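4.3 Comparing grippers with the cube test

Use this procedure when you change the gripper on a Trumby arm, or when you need to choose between two grippers for the same job. The test uses one fixed camera and one pick pose. Run it for the first gripper from start to finish, then repeat it for the second without moving the camera or the table.

Before you start

– The arm must be referenced (section 3.2) and the payload value must match the gripper that is fitted.
– The Mohammadi controller must be running in manual mode.
– The camera must be clamped to a support that does not touch the table. Camera calibration is covered in section 4.1.

CAUTION: Keep hands out of the work area whenever the drives are on. The fingers can close without warning if the controller reconnects after a network fault.

Fitting the gripper

1. Move the arm to the SERVICE position and switch off the drives.
2. Unplug the gripper cable at the wrist. Pull on the plug body, never on the cable.
3. Remove the old gripper and wipe the flange.
4. Fit the new gripper with the alignment pin in its hole. Tighten the screws in a cross pattern.
5. Plug in the cable and switch the drives on.
6. Open Tools > Gripper and select the profile. If there is no profile for your model, copy the one named Rarnar Basic and enter the stroke and finger length from the gripper data sheet.
7. Open and close the fingers twice from the pendant. The position readout should return to the same value each time.

Note: A gripper profile holds its own tool center point. Poses taught with the old profile will be off in height if the finger length is different. Teach the pick pose again for each gripper.

Setting the pick pose

8. Place the test cubes on the table within reach of the arm. Leave enough space between them for an open finger to pass on either side of the target cube.
9. Jog the gripper above the target cube with the fingers open and pointing down.
10. Check the camera view. Both fingers and the whole target cube must be visible. If the wrist hides the cube, change the approach angle and leave the camera where it is.

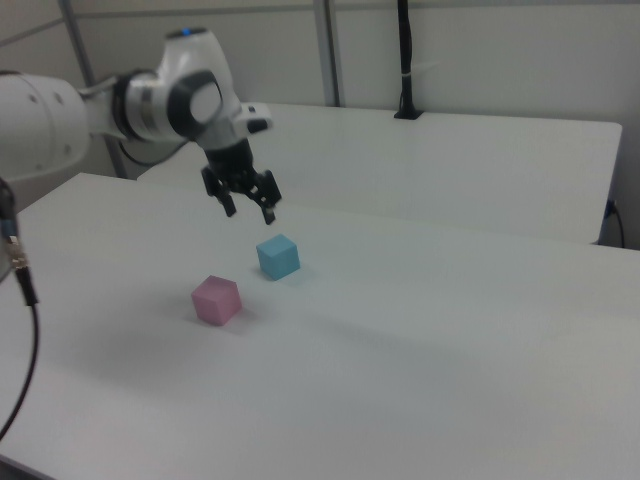 Figure 4-6. Gripper open above the blue cube, with the pink cube nearer the front of the table.

11. Lower the gripper in slow jog until the fingertips are level with the middle of the cube. Save this as PICK.
12. Raise the gripper straight up until the fingers clear the top of the cube. Save this as ABOVE.

CAUTION: Do not use fast jog below the ABOVE pose. Contact between a fingertip and the table can bend the finger carrier, and the damage is not always visible.

Running the test

13. Load the program CUBE_PICK and set the cycle count. For a first comparison, use 6 cycles. For an endurance run, use 3000.
14. Start camera recording, then start the program.
15. When the program stops, save the log under the gripper name. The log lists finger position at grip, motor current and any missed picks.
16. Fit the second gripper and repeat from step 1.

Reading the results

Compare the finger position at grip first. A value that drifts over the run points to a slipping cube or a loose fingertip – check the fingertip screws before changing the force setting. A high motor current with a steady position normally means the force is set too high for the part.

Missed picks on only one of the two grippers should be checked against the recording. If the fingers come down off center, repeat steps 8 to 12 for that gripper and discard its log.

Section 4.3 revised Aug 6, 2023, by Niloufar Ansari. Procedure checked at the Drarnusthorpe test bench.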